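Notes for week four: teaching by hand
Posted 9 Aug 2019 by the course tutor

Right, so last week we got as far as moving the arm with the joystick and finding out how tiring that is. This week is the other way of doing it, where you leave the arm switched off and do the job yourself with a gripper in your hand. I like this one a lot more and I suspect you will too.

The idea is simple enough. You hold a gripper with the same sort of fingers as the one on the robot, you pick the thing up, you put it where it should go, and the position of the fingers gets recorded all the way through. Later on the robot is given those recordings to learn from. Your arm does the moving, so you don't have to think about elbows and joint limits (though the robot will have to, and we'll come back to that when we get to the Elberg arm).

The square black-and-white markers on the fingers are how we work out where each finger is and how far the grip has opened. Please keep your sleeves and your other hand off them! If a marker is hidden for half a second we can usually fill in the gap. If it's hidden for the whole grasp we throw the run away, and I'd hate you to lose a good one that way.

How many runs do you need? For the first exercise I'm asking for 200 per pair, split however you like. That sounds awful but each one is short, and once you've got a rhythm going they fly by. The June group ended up with 1076 usable ones between them, out of a target I'd set far too high (3000, what was I thinking), and the results were still pretty decent on the easy objects.

Some things I keep saying in the lab, so I may as well write them down.

Go slower than feels natural, especially in the last bit before you touch the object. People rush in and snatch. The robot copies the snatch.

Start from somewhere different each time. After 10 runs from the same spot, shuffle along or swap places with your partner. Sit, kneel, stand, I don't mind.

Don't hide your mistakes straight away. If you miss and then get it on the second go, keep the run and put "recovered" in the notes column. Those are gold later on, when the robot misses too and has to do something sensible. If you drop the thing and have to fetch it, bin that one.

Flat things are harder than they look, by the way. One finger wants to push the piece over before the other has got there. Try bringing the first finger up until it just rests against the side, wait a moment, then close the other one in.

The file layout is the same as for the Lendano exercise, one folder per pair, and the Velar viewer will open the lot. Check a few runs in it before you go home. For reading, the first two sections of the Lachance notes are plenty, and you can skip the maths in the second until we've done frames properly.

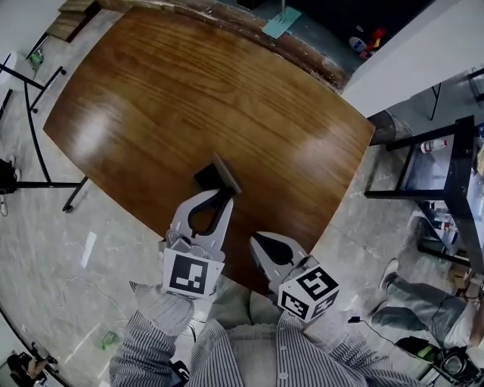
Next week we'll take your runs and play them back on the arm at quarter speed, so bring the folder with you and make sure the notes column is filled in. I'll have the room open early if anyone still wants to top up their 200.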